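Eltley, 6th January – The town council has approved a revised standard for bedroom ventilation in rental housing, replacing a rule that had stood unchanged since the first version of the local housing code. The new text sets a minimum continuous air supply for every room used for sleeping, requires landlords to keep a written record of fan maintenance, and gives tenants a defined route for reporting damp.

The standard takes effect in May. It applies to new leases from that date and to existing leases at their first renewal. Owner-occupied homes are exempt, as are hotels and guest houses, which are covered by a separate licensing scheme.

Under the old rule, a bedroom was considered ventilated if it had one window that could be opened. The size of the opening was not specified, and inspectors had no basis for acting when a window was painted shut or faced a wall. The revised text drops the window test as the main measure and replaces it with an airflow requirement, measured at the supply grille or the trickle vent with the door closed.

## Background to the change

The revision follows a review of damp complaints received by the housing office. Emilian Ene, who led the review, told the council that bedrooms accounted for 45 percent of the complaints in which mold was confirmed by an inspector. Kitchens and bathrooms, where most extractor fans are installed, made up a smaller share between them than bedrooms did alone.

"The moisture load in a bedroom is steady and it lasts all night," Ene said. "The door is shut, the heating is off or turned down, and the bed is often against an outside wall. Those are the conditions in which condensation forms, and the old rule had nothing to say about any of them."

The review also looked at the placement of furniture. Beds and wardrobes set tight against an uninsulated wall reduce the movement of air across it, which lowers the surface temperature and allows moisture to settle. 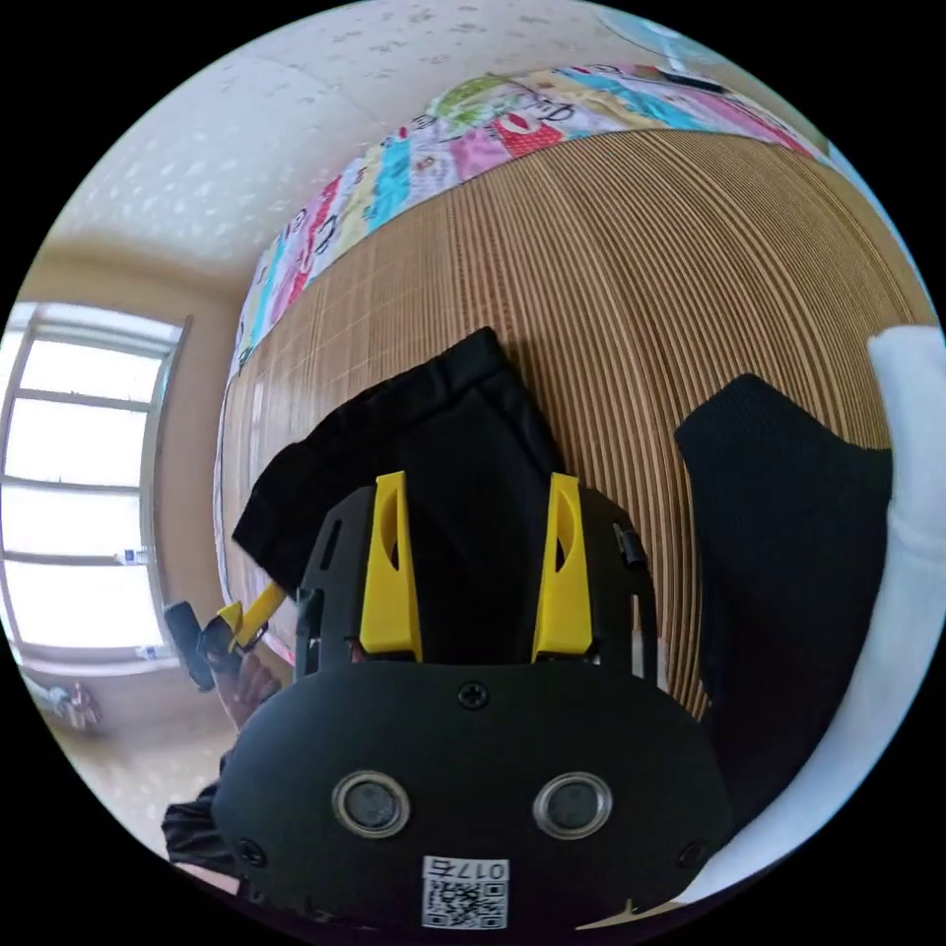
The council decided against regulating where tenants may put their furniture. An early draft would have required a marked clearance line on the floor of each bedroom with an outside wall. That clause was removed after legal advice that it could not be enforced without repeated entry to the home. In its place, the final text requires landlords to give each tenant a single printed sheet on airflow, bedding and heating settings at the start of the lease.

## What the standard requires

The main provisions are as follows:

- Every bedroom must have a continuous or humidity-controlled supply of outside air. A window alone does not meet the requirement.
- Internal bedroom doors must have an undercut or a transfer grille so that air can pass with the door closed.
- Mechanical fans must be cleaned and tested every 20 months, with the result entered in a log kept at the property.
- A tenant who reports visible mold must receive a written reply within 48 hours. The reply must state when the room will be inspected.
- Where an inspection confirms mold caused by a ventilation fault, the landlord has 2 months to complete the repair.

The reply period was the most contested item. Kordestani, a property management firm with buildings on both sides of the river, argued in its written submission that the period should be counted in working days. The council kept the shorter count but agreed that an automatic acknowledgment would be accepted, provided it names a person responsible for the case and gives an inspection date.

The maintenance interval was also changed during drafting. The first version called for yearly testing. Fan installers said that this would exceed the number of qualified technicians available in the district, and the longer interval was adopted as a compromise. Homes with a recorded mold fault in the previous lease period may be placed on a shorter schedule at the discretion of the housing office.

## Mattresses and bedding

A section of the printed tenant sheet deals with the bed itself. It advises against placing a mattress directly on a solid floor, on the grounds that moisture passing down through it has no path of escape. Slatted bases are preferred. Where a solid base is already in use, the sheet suggests raising the mattress on its side at regular intervals so that the underside can dry.

The sheet also recommends leaving the covers folded back for a period in the morning before the bed is made. Thick covers pulled up immediately after use hold moisture in the mattress. The advice is not binding, and a landlord cannot rely on a tenant's failure to follow it as a defense against a confirmed ventilation fault. Tenant groups had asked for that point to be stated in the text, and it now appears as a separate clause.

Drying laundry in bedrooms is treated in the same way. The sheet asks tenants to use a ventilated room where one exists. If the property has no such room and no outdoor drying space, the landlord is expected to allow for the additional moisture when sizing the bedroom supply.
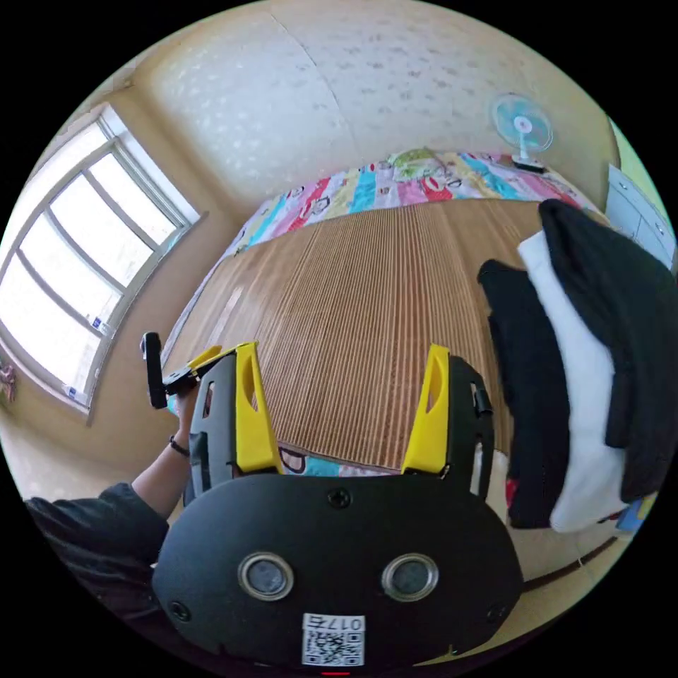
*Bedrooms in rental homes are covered by the new standard from May.*

## Trial in two buildings

Before the vote, the housing office ran a trial in two apartment blocks, Vavura and Starnari. Vavura was fitted with humidity-controlled vents in the window heads. Starnari received a central supply unit with a duct to each bedroom. Both blocks have solid masonry walls and were chosen for their record of winter condensation.

According to the report presented to the council, overnight humidity fell in both blocks, with the larger reduction at Starnari. The cost per apartment was considerably higher there, and several residents reported noise from the supply grilles during the first weeks. The noise was traced to an incorrect fan setting and to two dampers that had been fitted in reverse.

At Vavura, the main problem was blocked vents. Inspectors found that some residents had taped over the openings to stop drafts near the bed. The report recommends mounting vents as high as the window head allows and fitting a deflector that directs incoming air toward the ceiling. Both recommendations have been carried into the technical annex.

The annex does not favor one system over the other. Landlords may choose any arrangement that meets the airflow figure for the room, including systems that recover heat from the exhaust air.

## Enforcement

Inspections will be carried out by existing housing office staff. The first stage of enforcement is a written notice that lists the fault and the repair period. If the work is not done, the office can order the repair and recover the cost from the owner. Fines are available for missing or falsified maintenance logs but not for the ventilation fault itself unless a notice has been ignored.

Properties that cannot be brought up to the standard without changes to a protected facade may apply for a variation. The application must include a proposal for an alternative route for the air supply, such as a duct through the roof or an internal courtyard. A variation is granted for one lease period at a time.

The housing office will accept comments on the technical annex until the standard takes effect. Corrections to the measurement method may be made without a further vote – changes to the airflow figures, the reply period or the repair period would have to return to the full council. Copies of the standard, the annex and the tenant sheet are available from the housing office counter.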